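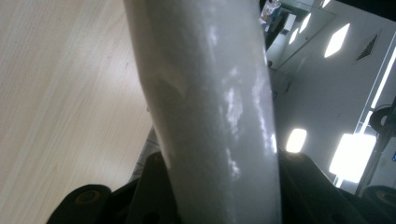 Escuela Técnica de Ristden
Departamento de Organización Industrial
Distribución en planta y puestos de trabajo
Tema 3. Delimitación de superficies y señalización del suelo

Apuntes para uso del alumnado. Versión revisada el 10 de julio de 2021.

3.1. Objeto del tema

En el tema anterior se estudiaron los tipos básicos de distribución en planta: por producto, por proceso y de posición fija. Corresponde ahora tratar el modo en que una distribución decidida sobre plano se traslada al suelo del local y se conserva con el uso. Se entiende por delimitación la asignación de una superficie concreta a un puesto, a un paso o a un depósito de material. La señalización es el conjunto de marcas que hacen visible esa asignación a quienes trabajan en el local o lo visitan.

Ambas operaciones suelen confundirse en los trabajos de prácticas. Una superficie puede estar delimitada en el plano y carecer de toda marca; también es frecuente encontrar marcas antiguas que ya no responden a ninguna asignación vigente. Este segundo caso se considera más grave a efectos de evaluación.

3.2. Superficies de un puesto

Siguiendo el criterio adoptado en la asignatura, la superficie total de un puesto se obtiene como suma de la superficie estática, la de gravitación y la de evolución.

La superficie estática es la que ocupan físicamente los muebles y equipos, medida en proyección vertical. Deben incluirse los elementos salientes, aunque su apoyo en el suelo sea menor.

La superficie de gravitación es la que utiliza el operario en torno al puesto, junto con el material en curso. Se calcula multiplicando la superficie estática por el número de lados accesibles. Una mesa a la que se accede por 2 lados duplica, por tanto, su superficie estática en este concepto.

La superficie de evolución es la reservada a la circulación y al mantenimiento. Depende de un coeficiente que varía con el tipo de actividad y que se facilitará en cada enunciado.

En el supuesto de la nave de Stistville, resuelto en clase, la superficie disponible era de 2994 metros cuadrados, de los cuales unos 2000 se destinaban a puestos y el resto a almacén y circulación. Se recomienda repetir el cálculo con los datos del anexo antes de abordar el ejercicio propuesto.

3.3. Marcas provisionales y marcas permanentes

La pintura se reserva para distribuciones estables. Exige preparar el soporte y dejar la zona fuera de servicio durante el secado, y su retirada es costosa. La cinta adhesiva resulta preferible en locales de ensayo, aulas y talleres cuya disposición cambia con frecuencia -- siempre que se revise su estado y se repongan los tramos levantados.

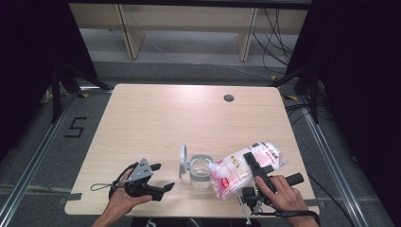

Figura 3.1. Numeral y marcas de cinta en el suelo junto a una mesa.

La elección de colores ha de ser única para todo el local y figurar en una leyenda expuesta a la entrada. No se admitirán en los trabajos planos en los que un mismo color tenga significados distintos según la zona. Cuando se empleen numerales para identificar puestos, la numeración del suelo coincidirá con la del plano y se orientará hacia el paso principal.

Sobre suelos textiles la adherencia es más irregular que sobre hormigón o resina. Conviene utilizar tramos cortos y presionar los bordes, así como evitar las marcas continuas en las zonas de paso de carros.

3.4. Revisión de las marcas

Toda modificación de la distribución obliga a retirar las marcas anteriores antes de colocar las nuevas. El responsable del local anotará el cambio en el plano y sustituirá la copia expuesta. En el caso Sadowski, incluido en el cuaderno de prácticas, el origen del problema está en la convivencia de dos planos de fechas diferentes; se pide al alumnado que identifique las zonas afectadas y proponga un orden de corrección.

3.5. Ejercicio propuesto

A partir del plano del taller de Borlow (anexo B), calcúlese la superficie total de cada puesto y dibújese la señalización correspondiente, con su leyenda. La entrega se realizará en la secretaría del departamento durante el mes de febrero. Los planos se presentarán a escala, acotados y con indicación expresa de los lados accesibles de cada mesa.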